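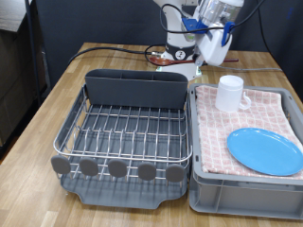

Kitchen Assistant, Part-Time
Bretico Residence, Gumusholm

Bretico Residence invites applications for the position of Kitchen Assistant in its shared resident kitchen. The position is open from September and reports to the Kitchen Supervisor, Elaine Seixas.

Duties
The Kitchen Assistant washes and dries dishes, mugs and utensils by hand, returns them to their shelves, and keeps drying racks and drip trays clean. Crates of tableware are carried between the kitchen and the dining room before and after meals. Dish towels are changed at the start of each shift. Wooden work surfaces are wiped down daily and oiled once a month.

Requirements
Applicants must be able to stand for a full shift and lift a loaded crate. Previous kitchen work is welcome but not required. Training in food hygiene is given during the first two weeks, with pay.

Terms
Shifts begin at 8 a.m. The gross monthly salary is $1,115 during the training period and $1,524 thereafter. Meals are provided on working days.

How to Apply
Send a letter of application and the names of two references to the Personnel Office, Bretico Residence, 89 Cabrera Street, Gumusholm. Please quote "Kitchen Assistant" on the envelope. Selected applicants will be invited to an interview and a short tour of the kitchen.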